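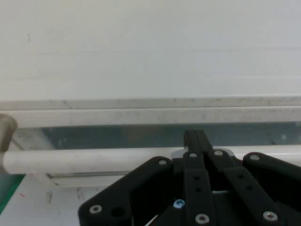
Figure 3. Gripper tips at the underside of the white rod.

3.1 Approaching a fixed rod

1. Set the arm to reduced speed before the gripper nears the rod.
2. Bring the tips up slowly and stop at first contact.
3. Check that the cable has slack.

CAUTION: Do not press against a rod mounted near glass. Withdraw the arm and begin again.

Note — loose screws on the finger plates must be reported to Taltuvgate before further use.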